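Wax stuck in glitter candle holders
Home and Tidying > Cleaning

Zoubi40
Posted October 2019

I have a shelf of candle holders that need sorting before I put them out again. The metal candlesticks are fine, but the glittery ones have wax in the bottom and I don't want to lose the sparkle. Would hot water do it? I paid 300 for the whole lot at a house clearance, so I'd like to keep them decent.

Gullard
Depends where the glitter is. If it's on the outside, keep hot water well away. I ruined a pair that way. Put them in the freezer for 40 minutes and lift the wax out with a butter knife.

nara556
I don't agree about the freezer. I had one crack. Warm water poured inside, wait, then wipe out with kitchen roll. Never had a problem with the glitter as long as the outside stays dry.

Gullard
Was yours thin glass? Mine are thick and they've been in plenty of times.

nara556
Fairly thin, yes. I still wouldn't risk it with one I liked.

Genivaldo Damasceno
I use a hairdryer on low, pointed into the holder, and tip the wax on to newspaper. Don't pour it down the sink. For dark metal candlesticks I only use a dry cloth, as polish takes the colour off – I found that out on my mother's.

When I put them back I stand a low glittery one next to a tall thin candlestick, so the two don't hide each other.
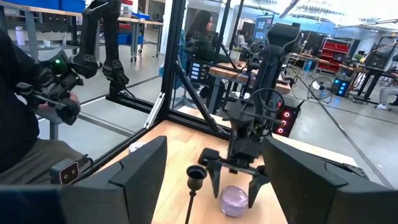

I also leave a bit of space between them so the cloth can get round. Glitter comes off when holders knock together, and I wrap each one in an old sock for storage.

Drumero
Socks shed fluff. Tissue paper is better.

Genivaldo Damasceno
Not had any fluff, but mine are old football socks.

Zoubi40
Thanks all. I'll try the hairdryer on the worst one first and leave the freezer alone for now.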